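3.2 Workspace and objects

The course station is the same one used by the project teams at Millham the year before. A single arm with a parallel two-finger gripper works over a wood-grain tabletop closed in by clear acrylic walls. The walls keep objects within reach and keep students' hands out while the arm is moving. The camera is fixed and was not touched between March and the end of the course in November 2018.

Each team of two students recorded 30 demonstrations and then trained a policy on its own data, using the Hinico toolkit supplied with the course. Teams were free to choose the starting positions, but the object set was the same for everyone: a wooden bowl, a green block and a plush strawberry. The block and the strawberry were chosen to differ in shape and in how they give when squeezed - most teams found that one grip setting did not suit both. Figure 4 shows the gripper at four positions over the workspace. 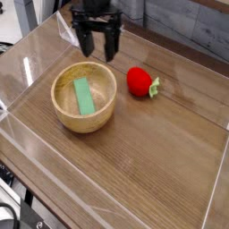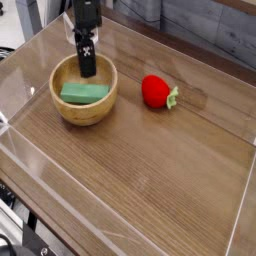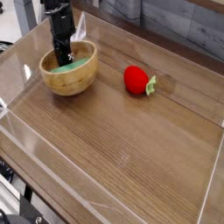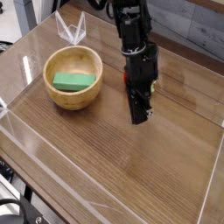
Figure 4. Student station with the bowl and the green block inside it. The order of the panels may not be the order of recording.

3.3 Scoring

A trial was scored by the team that had not trained the policy. It counted as a success if the named object ended up at the goal and the bowl was still upright. Trials stopped by a student were counted as failures, whatever the reason for the stop. Each policy was run until the class total reached 200 trials, with the trials split evenly among the teams.

We also asked students to write one line after each failure. These notes were short and uneven in quality. In 11 cases the note and the recorded video did not agree, and we kept the label from the video. Most disagreements were over whether the gripper had closed too early or had been in the wrong place to begin with. The same form was later used in the Bragança section of the course, with the wording of the second field changed from "cause" to "what you saw".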